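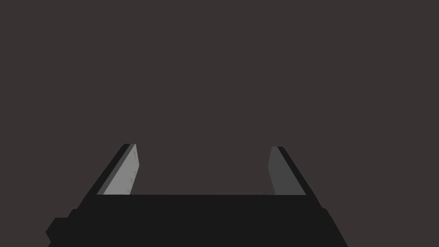
10/17/26
Posted by Verena Bühler

Quick one tonight, bread's in the oven and I have maybe 37 minutes before it needs me.

So. Sourdough, month seven. I started in March with a jar of starter from Zoltán Antal down the street, who has kept his going since before he moved to Wetstead and will tell you all about it if you let him. I let him. Two hours. Came home with a jam jar and a page of notes I couldn't read.

First loaves were bricks. Gave one to my sister and she used it as a doorstop for a weekend, then sent me a picture. Fair.

What changed:

Cooler water. I was using it way too warm and the dough ran off on me before lunch.

Less flour on the bench. A lot less.

Waiting. I hate waiting. Still the thing that helped most.

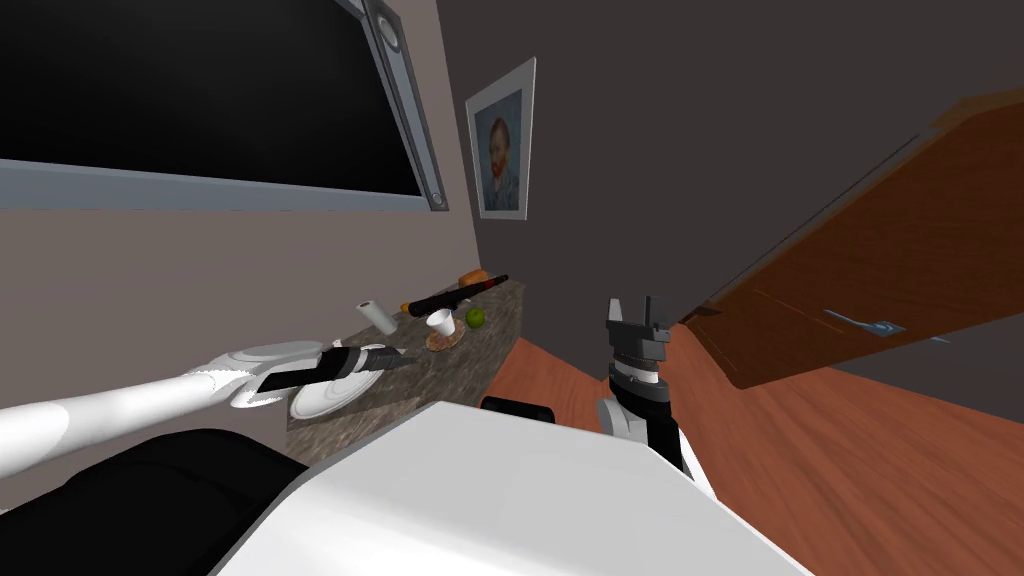 Shaping is where I lose it every time. The dough sticks, I panic, more flour, then the seam won't close and the whole thing spreads out flat as a pancake. Zoltán does his straight on the counter with wet hands and makes it look like folding a shirt. A speckled granite top like this one is good for it, stone stays cool and the dough lets go easier, but you can't see the flour on it so wipe twice. And keep the paper towels within reach BEFORE your hands are covered. I have opened a drawer with my elbow more times than I want to say.

My recipe right now, if you want it: 500 grams bread flour, water till it feels right (sorry, I know), salt, a big spoon of starter. Mix, leave it alone, fold it every half hour or so till you get bored, then overnight in the fridge. Bake in a lidded pot, hot as your oven goes. Lid off for the last 15 minutes.

Tried rye last week. Gluey in the middle. Cut it too soon, probaly, it smelled too good. Toasted it and ate it anyway with butter and way too much salt.
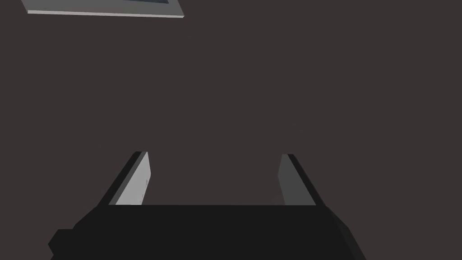
Stuff people asked

Do you need a scale? Yes. I held out for a month – dumb.

Can you skip a feeding? I went away for nine days and left the jar in the fridge. Gray water on top, smelled like nail polish. Poured that off, fed it twice, fine by Tuesday.

What about the discard? Pancakes. Crackers if I'm feeling fancy. Mostly pancakes, the kids have started to complain.

Ok timer's going, lid has to come off. Will post the crumb tomorow if it's not embarrasing.

We use cookies to remember your settings. Accept | Manage

© Verena Bühler | Contact | Back to top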